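Guides > Ellari arm build > Part 2: Gripper and first grab

We use cookies to keep this site running. OK / Manage

Last updated: July

Setting up the gripper

I'm assuming you've already got the arm bolted down and the Badik driver board talking to your laptop. If the board's light is still blinking, go back a page and sort that out first.

1. Turn the power off at the wall. I skipped this once and got a good pinch for my trouble!
2. Screw the upper finger bracket to the motor housing using the 2 hex screws. Snug is plenty - they strip easily.
3. Loop the cables loosely around the motor and bend the wrist by hand, all the way each way. If anything pulls tight, give it more slack.
4. Power up and set the grip limit to 300 in the Brernau software.

Caution: keep your fingers clear while it homes.

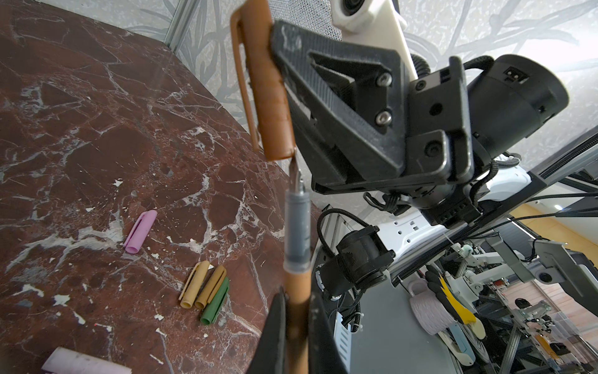
5. Start with something cheap and a bit skinny, like a marker. Close the jaws in small steps, and stop as soon as it holds without slipping.
6. Save that position as slot 14, as the demo script looks for it there.

Note: if the jaws buzz when they're closed, back the limit off a little and try again. Mine came good after a couple of goes, and it's been the same colour of quiet ever since (my neighbour at the workshop is very pleased).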